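Separated, but still friends: a morning at the Diveck fair

The Diveck fair for separating couples opened at ten in a hall outside Ultport, and by half past there was a queue for the free coffee. The organisers promised "a kinder way to part". Entry was £12, which seemed a lot for a building full of people hoping to sell you something.

Natmont had the largest stand. The firm writes joint statements for couples who want to tell family and followers together, and its cheapest package is £174. I read four samples. All of them spoke of respect and a new chapter, and two shared a whole paragraph. I asked whether clients minded. The answer was that most people don't compare.

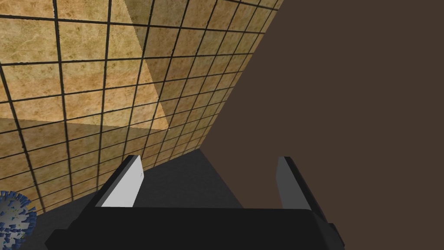
Tay kẹp

The talk on co-parenting was better attended than the hall could manage – I stood at the back. It had one useful idea, a shared diary that both homes can change, and forty minutes of slides on staying positive. Money got a single slide. Questions about who keeps the house were sent to a solicitor's desk, where a full review costs up to £3,000.

A leaflet claimed 888 couples had parted "as friends" with the fair's help. I asked at the front desk how that was measured and was told they had all ticked a box on the day. Has anyone asked them again a year later? The desk would look into it.

The mediation stand had two chairs, plain prices and no slogan. I would have liked more of those. The next fair is in May, and tickets are already on sale at the door.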